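Home | About the Club | Meetings | Projects | Calendar | Contact

Somstead Robotics Club
Minutes of the Regular Meeting, January 2018

The meeting opened after school in the computer lab. The minutes of the last meeting were read and approved with one fix: the spare battery order was for the Orlow kit, not for the shop charger.

1. Money

The balance stands at $187. The fee for the spring simulation event is $60 per team and has to be paid before the event opens in March. Members voted to enter one team. A second team was discussed and put off until we know how many members can stay through the season. The snack table brought in $87 before winter break and that money is already in the balance.

2. Simulation project

The simulation group gave its report. The task for the spring event is the same as last year: the robot has to travel through an indoor space, find a named object and stop facing it. Teams work entirely in simulation for the first round and send in their code. The group is using the Dilent simulator on the lab computers. It runs well on the newer machines and slowly on the two by the door.

The group has one practice room loaded. It has a pale floor, dark walls and a raised platform set back in an alcove, with a covered table and a few objects for the robot to look for. The first target is the gold figurine. Members who have not seen the room yet were asked to open it before the next work session.

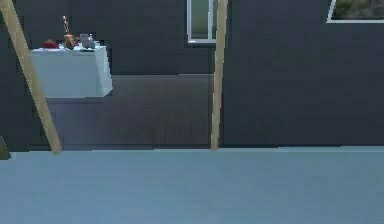
Practice room in the simulator, with the target table at upper left.

Points raised in discussion:

- The long beige poles. One crosses at a slant to the left of the table and the other is close to upright. Several members want the path planner to treat them as obstacles from the start. Others would turn collisions off until the robot can reach the platform area at all. Agreed to keep collisions on.

- The platform. The drive code assumes a flat floor. For now the robot will stop on the floor and face the table from there. The rules allow this as long as the target is in view. The group will check the stopping distance in the rule sheet.

- Color matching. The gold figurine is tall and easy to pick out by color. The red object on the left end of the table is low and will be harder. The grey boxy object does not stand out much against dark walls, so color alone may not work for it. One member offered to try matching by shape and report back.

- Light. The light in the practice room is soft and even. The event rooms may be different. The group will make copies of the room with the light turned down and test the color settings on those.

The group has logged 132 test runs so far. Most of the failed runs ended with the robot turning in place after it lost the target. The log does not say which version of the code was used for each run. From now on the version goes in the first column.

3. Orlow kit

The left wheel motor was replaced and the robot drives straight again. The build group would like to have the kit ready to run the simulation code by spring. The arm stays off until the drive base is finished. The Sugiyama sensor board is still in its box - whoever opens it should read the sheet on static first.

4. Lab rules

Save your work to the club folder, not the desktop. Two members lost work when the lab computers were reset over break. Food stays in the hall.

5. Open house

The school has given us a table in the main hall. The drive base will be shown on the floor next to it and the simulator will run on a laptop. Sign-up sheet for shifts is on the lab door. We need an extension cord.

To do before next meeting

- Pay the event fee
- Make the low-light copies of the practice room
- Check the stopping distance rule
- Add the version column to the run log
- Find an extension cord

The next meeting will be in the same room. Meeting adjourned.

Contact the club | © Somstead Robotics Club | Back to top

This site uses cookies. By continuing to browse you agree to their use. OK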